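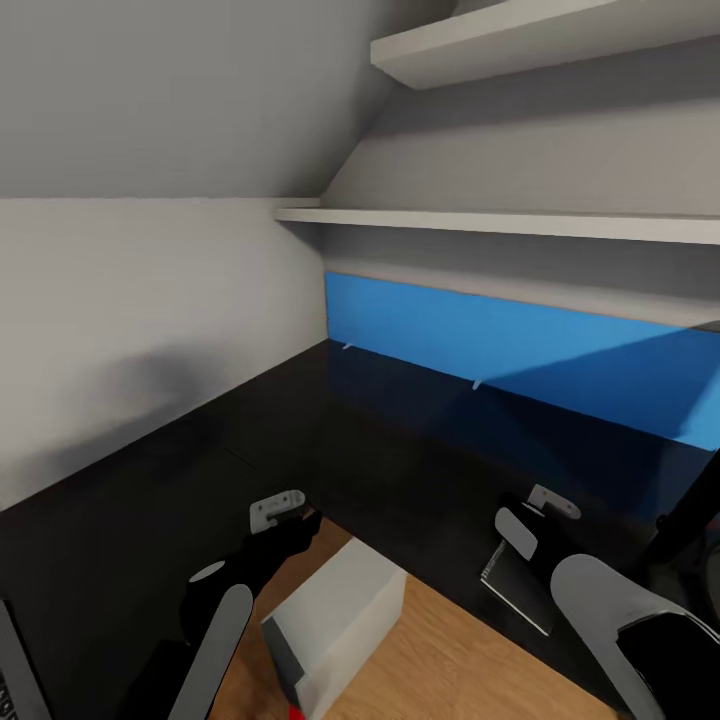 Sunance would like it known that its two-armed machine had passed every test before it trapped a man's hand against a desk. I have heard that sentence, or one very like it, from three different people at the firm, and I went to Grastport mainly to find out what "passed" meant. Most of the passing was done in a simulator. The room they used has a sloped ceiling, two empty shelves and a black desk with nothing standing on it, and the two black arms reach towards it with their white gripper brackets level with its edge. It is a tidy place to work. The room where Ionuț Ilie was hurt in February had a desk too, and a good deal of clutter, and Ionuț.

Lăcrămioara Dumitrescu ran the trials then and runs them now. She met me at the front door, apologised for the lift and made tea before I had my coat off. She is quick and dry and didn't ask to see my questions first, though the company had asked twice.

"I'll tell you what happened in the order it happened," she said. "People keep starting with the software, and you lose the fact that somebody got hurt."

The task was to take a flat item from the edge of a desk and put it down somewhere lower. Ionuț was on the right-hand side, closer than he should have been, and the item had slid. He put his hand out to straighten it. The right arm was already coming forward. He said "stop" and Darius Tănase, at the console, pressed stop on the screen. The arm carried on pushing for four seconds.

"Four seconds is nothing when you read it," she said. "Count it out with your hand against the edge of that table."

I did, with my own hand and very little weight. It is long enough to have several thoughts.

He had bruising across the knuckles and one small fracture. He was back at work the following week and, by her account, more annoyed than anyone. Ionuț himself sent me a short message saying he was fine, that he had been standing in the wrong place, and that he would like it written down that the stop should have worked wherever he was standing. So it is written down.

I asked why it hadn't worked.

"Because it was a request," she said. "The button on the screen sent a message to the program that was moving the arm. That program was busy. It had lost track of the item and was trying to work out where it had gone, and it didn't read its messages until it had finished."

There was a proper switch as well, the kind that cuts power to the motors. It was on the wall behind Darius, an arm's length further than he could reach without getting up. He did get up. By the time he had his palm on it, the arm had stopped by itself.

This is where I started to lose patience with the word "passed". The safety report that Sunance gave its customers, a copy of which I had brought with me, says the stop function was exercised in more than 500 runs with no failures recorded. Dumitrescu looked at the page for a while.

"That's true," she said. "They were all in the simulator."

And in the simulator, how was the stop tested?

"The simulator waits. If one program is slow, the whole world in there holds still until it has caught up. So the stop message always arrived in time, because time stopped for it."

I asked her to say that again and she did, a little louder. An arm that freezes along with the rest of the universe while its software thinks is going to look very safe. I put it to her that the tests could not have failed.

"They could have failed for other reasons," she said. "They couldn't have failed for this one."

Who knew that?

She took some time over the answer. The simulator comes from another company, Trorton, and the way it handles time is in the manual, with a setting to change it. Darius had read the page. He had raised it in a meeting the previous autumn and was told it would be looked at once the arms were running properly. I spoke to him later by phone and his version was the same, with more swearing. "I said it once and I should have said it five times," he told me. "I had the page open. I could have just changed the setting and seen what broke."

What broke, when they finally did change it, was plenty. Dumitrescu's team took the 500 runs they had kept on disk and played them again with the clock left running. In 303 of them the arm moved for longer after a stop than the firm's own rules allow. She offered me that number without my digging for it, and I give her credit for that. It does not appear in anything Sunance has published.

I asked Octavian Dobre, who speaks for the company on safety, why it doesn't. He joined us for the last half hour and had clearly been told how the first part had gone.

"Those replays were an internal engineering exercise," he said. "They don't correspond to real events, and putting them in front of the public would be misleading."

I pointed out that the first set of runs didn't correspond to real events either, and had been put in front of the public with some pride. He said the context was different. I asked how. He said the earlier runs had been part of a validation programme. I have turned this over several times since and still can't get it to mean anything except that the good number was for us and the bad one was for them.

Dumitrescu didn't come to his rescue. She was looking at the teapot.

On what has changed, the two of them were closer. The button on the screen has gone. There is now a wired switch within reach of whoever is at the console, and a second one on a lead that is worn by anybody who goes near the arms. Both cut the power directly. Pushing force at the gripper is limited by a separate board, bought in from a small firm called Pascu, which doesn't listen to the main program at all. I was shown this working. Dumitrescu held a block of foam in the way, the arm met it and gave up at once, and the foam had hardly a dent in it.

It was a good demonstration, and I said so. I also said that I had been invited to stand in a marked square, that the foam was held where the arm expected something to be, and that it was done once.

"Do you want to pick the place?" she asked.

I picked low down on the left, near the elbow, where there is no gripper and so no gripper force to limit. She moved the foam there. Dobre said he wasn't sure that was within the scope of the visit. She ran it anyway. The elbow squashed the foam nearly flat before she let go of her switch and the whole arm went slack.

"Yes," she said. "That one's on my list."

How long has it been on the list? Since the summer. Does the current safety report mention it? Dobre said the report, reissued on 10/11/2025, covers contact at the gripper, which is where contact is intended to occur. I asked whether Ionuț had intended his.

Before I left I tried the question with Ngọc Trương, who maintains the simulated room and had stayed out of the conversation until then. I wanted to know if there was a person in it yet. There wasn't when the accident happened; the arms had the place to themselves.

"There's a hand," Trương said. "It's a fairly stiff hand. It comes in from the right and it goes for the item, because that's what Ionuț did."

Does it ever come in from the left?

"I can make it do that," Trương said, and wrote something on the back of an envelope.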